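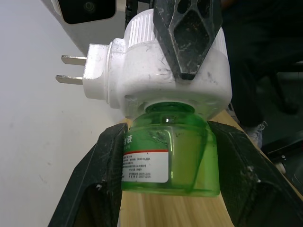 Ngui Street Residents' Group - Planning and Buildings Board

Topic: Two extra floors on the old Flarkberg warehouse?

cornerplot
Has everyone had the letter? Kondix want to put two more floors on top of the Flarkberg warehouse and turn the lot into flats. The notice is tied to the lamp post by the loading gate, facing the wall, so you have to stand in the road to read it. Comments close before the end of December.

I've read the design statement. It says the new floors will be "barely perceptible from street level". I have heard that one before, about the hotel, and I can see the hotel from my bath.

ratih_n
I went through the drawings last night. The set-back on the Ngui Street side is 3 metres. On the yard side there isn't one, the new wall goes straight up from the old one. Every view they've drawn is from the Ngui Street side.

cornerplot
Of course it is.

OldTom_no19
I'm at 19, directly behind the yard, and they have me down in the daylight report as a "commercial unit". I've lived in it since before the bakery shut. Wrote to the agent, got a reply thanking me for my interest in the development.

bayu.e
Going to be the unpopular one again. That building has been standing there with buddleia growing out of the gutters for as long as I've rented on this street. The roof leaks, there are pigeons in the top floor and somebody lit a fire in the stairwell last winter. If two floors of flats pay for the brickwork to be put right, I can live with it. What is the other plan? I keep asking and I never get one.

ratih_n
The other plan is one floor, set back on all sides, which is what the council's own advice said when Kondix first asked. It's in the appendix. They asked for one, got a yes in principle, and then came back with two.

bayu.e
Fair enough, I hadn't seen the appendix. I'd still rather have two floors than another ten years of pigeons.

Annick Royer
I used to do this sort of thing for a living (on the council side, a different council, retired now) and I'd be careful about the "it pays for the repairs" argument. Look at whether the repairs are tied to the permission. If there's a condition saying no flat can be lived in until the brickwork and the windows are done, good. If it just says the applicant "intends to restore" the front, then it means nothing at all. I have read the whole planning statement and it says intends. It says it four times.

cornerplot
There we are then.

bayu.e
Then ask for the condition! That's a comment worth sending. "I can see it from my bath" isn't.

cornerplot
I was making a point about the hotel.

OldTom_no19
Does anyone know what's happening in there now? There was a van outside with Brutness on the side and two men carrying boards in. Permission hasn't been given as far as I know.

M. Güler
Brutness are the scaffolding people. They did ours. It could just be making the stairwell safe after the fire, they wouldn't need planning permission for that.

OldTom_no19
Could be. They had a skip as well and it went away full. I looked in it and there were window frames, the old metal ones with the small panes. You don't take out windows to make a staircase safe.

M. Güler
From which side?

OldTom_no19
Yard side, second floor. Four of the openings have got board over them.

ratih_n
The application describes those windows as "retained and refurbished where possible". Tom, did you take photos?

OldTom_no19
Of the skip yes. Of the windows being carried out, no, I was in my slippers.

Annick Royer
Send the skip photos to enforcement with the date, and put the application number in the subject line or it will sit in a general inbox. Don't accuse anyone of anything. Ask whether the work has consent and leave it there. The building isn't listed, it's only in the conservation area, so there may be less protection for the windows than people think. I wouldn't want anyone getting their hopes up.

cornerplot
So they can rip out what they like and then say it wasn't possible to keep them.

Annick Royer
More or less, unless somebody asks in time.

olga_abreu
Can I ask about the floor area, because I get two different answers. The form says 3,384 square metres after the work. The leaflet they put through my door says "thirty new homes". I don't see thirty homes in that unless the ground floor is flats too, and the form has the ground floor as "flexible workspace".

ratih_n
The floor plans show 30 if you count the ones in the basement.

olga_abreu
There are homes in the basement?

ratih_n
"Lower garden level". No garden on the plan that I can find. There's a bin store.

bayu.e
All right, the basement ones are bad. I'll object to the basement ones.

cornerplot
Welcome aboard.

bayu.e
I'm objecting to the basement. I'm still for the rest of it.

M. Güler
My worry is the loading gate. If that's the only way in for building lorries they'll be reversing past the nursery every morning. The traffic plan says deliveries will be "managed". By whom? I rang the number on the leaflet and it goes to a voicemail for a lettings office.

OldTom_no19
Enforcement wrote back. They've opened a case and someone will visit "in due course". The boards are up on a fifth window now.

ratih_n
I'll put my comment up here once I've finished it so people can pinch bits, but please change the wording. They treat copied ones as a single letter. Tom, yours needs to say in the first line that number 19 is a home.

OldTom_no19
Will do. In capitals.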